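Print this page
E-mail this page

What Households in Fokivville Throw Away: A Four-Week Food Waste Survey

Farah Wibisono and Rizal Sinaga
Project report, Environmental Studies

Background

The town of Fokivville collects kitchen scraps separately from other trash in only one neighborhood, Pedura. Everywhere else, food goes into the regular bin and ends up at the Nasution landfill. We wanted to know how much food an ordinary household throws out, which foods are wasted most, and if people in Pedura waste less than people in Ganier, the neighborhood across the river with no scrap collection.

Method

We left 300 letters in mailboxes, half in each neighborhood. Sixty households wrote back to say they were interested, and 46 finished the full four weeks in March. Of these, 25 were in Pedura and 21 in Ganier. Each household got a kitchen scale, a lidded bucket and a log sheet. They weighed anything that could have been eaten and wrote down what it was and why it was thrown out. Peels, bones and coffee grounds were left out of the count. We picked up the sheets every Monday after school.

Some sheets had gaps. Where a household skipped a day, we called and asked, and if they could not remember, we left the day blank. We did not fill in averages.

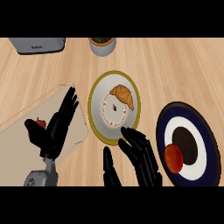 The log sheet had five categories: bread and baked goods, fruit and vegetables, dairy and eggs, meat and fish, and cooked leftovers. Anything that did not fit was written on the back. We later moved most of those entries into the leftovers group, including soup, which people did not know where to put.

Results

Altogether we received 3,303 entries. Fruit and vegetables made up the largest share, followed by bread and then cooked leftovers. Meat and fish was the smallest group. The most common single item was sliced bread, usually the end pieces. Salad greens came second.

The most common reason given was "went bad before we used it." The next was "cooked too much." Very few people wrote that they did not like the food.

Households in Pedura threw out slightly less per person than those in Ganier, but the gap was small and changed from week to week. In the third week Ganier was lower. With this few households we cannot say the scrap collection made a difference.

Problems

People who agree to weigh their food waste probably care about it already. Several families told us they started planning meals more carefully once the scale was on the counter, so the later weeks may be lower than normal. Two scales also gave readings that drifted, and we replaced them in the second week. We kept the earlier numbers from those homes but marked them in the tables.

We also did not ask about pets until the survey had started. Food given to a dog was counted as waste by some families and not by others.

Next steps

We would like to repeat the survey in the fall with a shorter log sheet and a separate line for soup. Rizal has asked the town office for the weights from the Pedura scrap trucks, which we could compare with our own figures. The blank log sheet and the full tables are in the appendix.

Print this page
E-mail this page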